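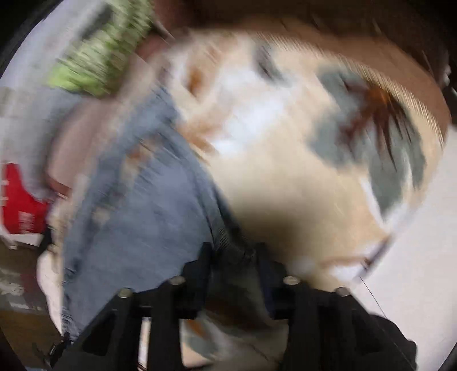 Last changed: June 27, 2022

4 min read

I'd been wanting to talk to Ozan Yaman about jeans ever since a friend in Daltport told me he'd taken in her trousers so neatly she couldn't find the new stitching. He runs Toprak, a one-room mending business in Brotdale, and most of what comes through the door is denim.

"People say sorry when they hand them over," he told me, putting the kettle on before I'd got my coat off. "Sorry they're so old, sorry about the knees. I like them old! New denim is like sewing a cereal box."

He learned on his aunt's machine, an old Bulitz with a foot pedal that sticks, and he still uses it for hems. Before that he worked in a warehouse, and he mended for mates in the evenings until the evenings were full. He put the rent down on the room in May, four years ago, with 3000 saved up and no sign for the window.

I asked what he looks at first when a pair comes in. He doesn't go for the hole, he said, he goes for the seams.

"Turn them on their side and look along the stitching. You get light bits and dark bits all the way down, like a little ladder. The ridges rub and the dips don't. If the thread's still dark and tight, the rest can be saved." Back pockets get a look too, mainly the top corners, where a small block of tight stitches takes all the strain every time you shove your phone in.

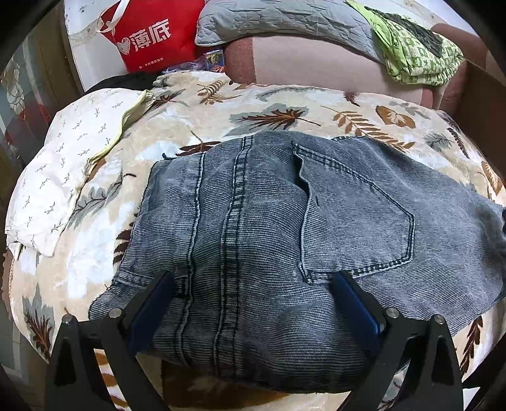
Can you mend a pocket corner without taking the whole pocket off?
Usually you can, as long as the cloth behind it is sound. Snip away the loose thread, put a scrap of thin cotton on the inside, and sew back and forth over the corner until it feels firm.

He's less keen on iron-on patches (I own several, and kept quiet). "They're fine for a week. Then the edge lifts and you've got glue on your knee."

We got on to washing, which he has opinions about. Inside out, cool, and not very often. He hangs his own by the waistband and never uses the dryer. For folding he does legs together, then in thirds, though he admits his own mostly end up thrown across the bed.

A basic pocket repair at Toprak costs 20, and he keeps a notebook of every job. When I visited he was on number 178 for the year and hoping to reach 1000 before he has to buy another notebook - it's a very thick notebook.

I'd brought a pair of my own, naturally. He ran his thumb down the side seam, poked a finger through the hole I'd been pretending wasn't there, and told me to come back in a fortnight.

Contact | © Toprak Mending, Brotdale | Back to top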